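Table layers / crockery sorters wanted, Trodbridge

Posted 2025-03-23 by Tracey Furnival

Need people quickly. Paid work, part time, mostly mornings. Kolev hires out crockery for parties, wakes, school dos, village halls, the lot, and we are short handed since February when two of the regulars moved on.

What the job is. Crates come back from a hire, all mixed up. You unpack, check for chips, wipe, stack, put back in sets. Then you lay out small tables so customers can see what goes with what before they book. That last bit is the part people enjoy, and the part most people get wrong to begin with, so don't worry.

Colours matter more than you'd think. Orange goes with orange, teal with teal, white on its own. Bowls sit on plates of the same colour. Mugs stand up. Forks don't live in bowls, spoons don't get left under them. We have 82 place settings in the orange alone and if one bowl goes in the wrong crate somebody's lunch is a bowl short.

A table partway through, orange stack not sorted yet, mug tipped over in the bowl, fork still in the white one:

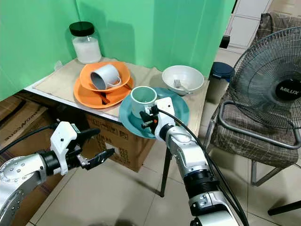

Sharon Koech: I'd start with whatever is nearest the edge, so that teal plate first, then the stack. Take the mug out before you lift the bowl. And please tell new people the jar with the black lid stays at the back, I have moved it out of harms way more times than I care to say.

Yes, what Sharon says. She'll be showing you round on your first morning so get used to it.

Hours. 8 till 1, Tuesday to Friday, some Saturdays when it's wedding season. Pay is £11 an hour plus a bit extra for Saturdays, paid weekly. First two shifts are paid the same as any other, we don't do free trials. Tea and coffee provided, bring your own lunch.

You will need
- steady hands
- to be ok standing for a good part of the morning
- to be able to lift a part filled crate, there is a trolley for the full ones
- flat shoes, closed toe
- reasonable English for reading the hire sheets, nothing fancy

No experience needed. Cafe or kitchen work is handy. Driving licence not needed, Ketill Brøndum does the van.

Breakages. They happen. Put the bits in the blue bin, write it on the sheet, carry on. Nothing comes out of your wages. There's about 3,000 pieces on the shelves so one mug is not going to sink us.

Single pieces go on the white table to be looked over one at a time, usually mugs as they take the most knocks. Turn it round, check the rim, check inside, check where the handle joins.

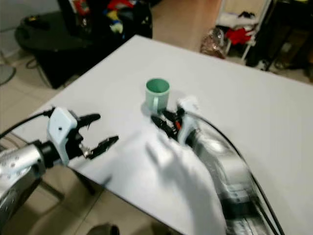

Anything with a crack goes to Villads Ingvarsson, who keeps the odds and ends shelf and will want to know which crate it came from. Anything just stained goes back for another wash. If your not sure, ask, or leave it to one side with a note on.

To apply, ring or call in at the Trodbridge unit any weekday before 1 and ask for me. No CV needed, just your name, which mornings you can do and when you could start. Sooner the better, we have a big order going out and the shelves are in a state. If I'm out leave your number with Sólveig Frandsen in the office and I will ring back same day.

Four places going. Will take the advert down once their filled.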